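Illey Releases Vilorora 2, Planning Software That Knows When to Leave the Lid Alone

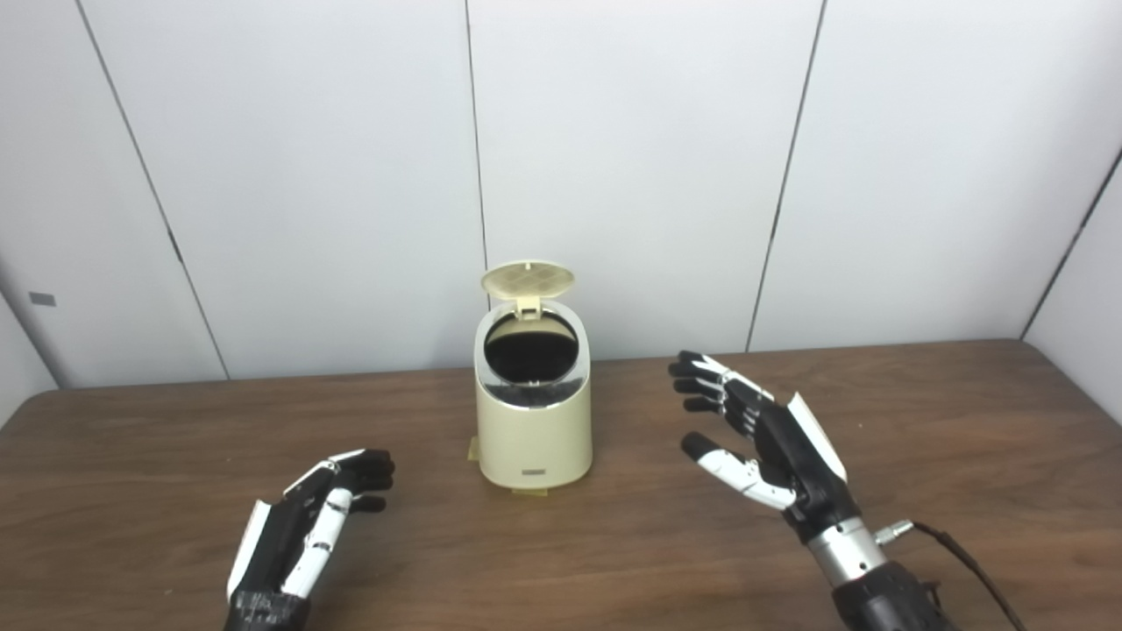

Two robotic hands on either side of a small trash can with its lid open, during work on Vilorora 2.

CAKNESS, Wed 14 August – Illey today released Vilorora 2, a new version of its motion planning and perception software for two-handed robots. The company has spent much of the time since March on household objects with lids, a field not known for its glamour.

Vilorora 2 treats a hinged object as one thing that can change shape. The previous version tended to see an open lid as a fresh obstacle and plan a long, respectful detour around it. The new planner keeps a running estimate of the hinge and passes it to both arms, so the left hand no longer has to find out what the right hand is doing by bumping into it.

The release was tuned on almost 2,000 trial runs and closes 123 issues from the public tracker. One of them, titled "it waved at the bin," had been open longer than the team would like to discuss.

Also new is a replay tool, Ibarra, which lets developers step through a plan and see which hand was assigned to each move. Plans can be edited and rerun without restarting the controller, a request users have made with steadily shrinking politeness.

Vilorora 2 is available now to current license holders at no added cost. Settings files from the first version will load, with warnings. Please read the warnings.

About Illey
Illey writes control and planning software for robot arms and hands. It is based in Cakness.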